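Section 6. Repeating the two-arm tidy-up test

Neklow reports a success rate for its two-arm tidy-up policy, and the Mevora build is meant to let other labs check it. Read this section before trusting any number, including ours.

6.1 Setting the floor

1. Clear both base plates and check that every bolt on the front rail is tight.
2. Stand the file organizer toward the back wall. It stays put for the whole session.
3. Lay out the shirts and the basket by hand, without looking at the start photo from the last trial. People copy old layouts without meaning to, and the policy looks better than it is.
4. Home both arms, then start recording on all views.

CAUTION: Keep hands out of the enclosure once the arms are live. Two arms can reach the same spot, and the stop button does not cut power at once.

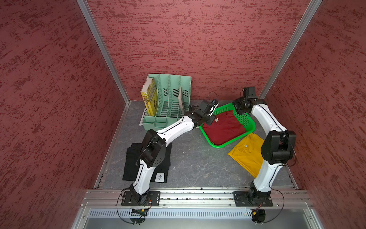 Figure 6-1. Right gripper on the basket rim, red shirt inside, left gripper close to the shirt.

6.2 Scoring a trial

5. Score each shirt by itself. A folded shirt on the floor scores zero for placement, however neat the fold.
6. Score the books apart from the shirts. The original write-up by Wenceslao Alvarado adds them together, which we think hides most of the failures.
7. Have a second person score from the recording. Citlali Bañuelos and Paraskevi Spanos disagreed on enough trials that we no longer accept one scorer.

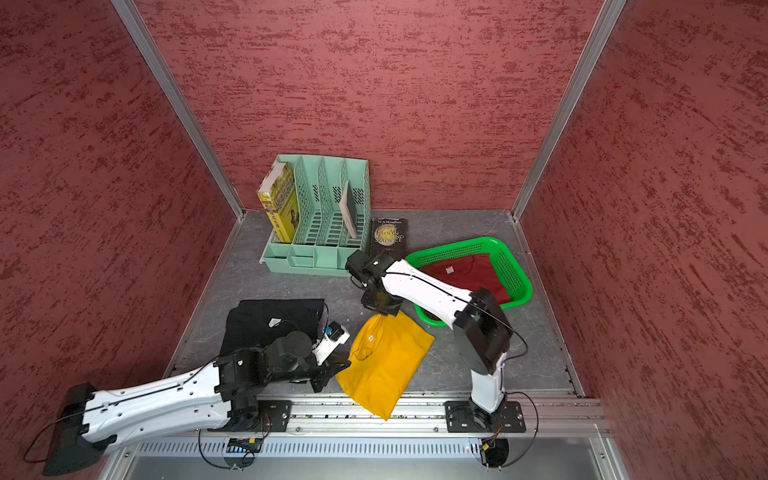
Figure 6-2. Red shirt in the basket, yellow shirt on the floor, one book lying flat beside the organizer.

NOTE: Do not stop a trial early because it "clearly worked" – run out the clock.

6.3 Reading the wrist view
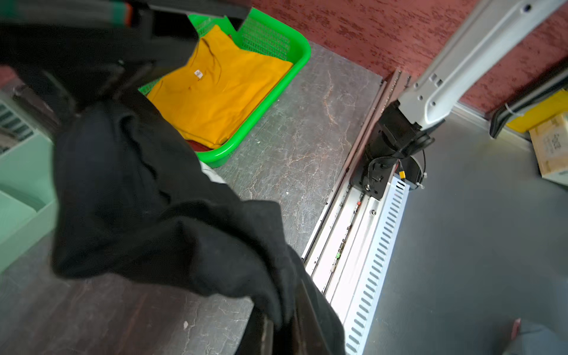

Wrist recordings are the weakest evidence in this method, and the Drikach scoring tool leans on them too much. It tends to treat any cloth near the gripper as a good grasp. A black garment hanging in loose folds, with the basket behind it, tells you the cloth is in front of the basket in that view and very little else. Check the fixed view before you enter a score.

8. Log every trial, failed or not. Our log holds 954 trials. We would not quote a rate from fewer than 200.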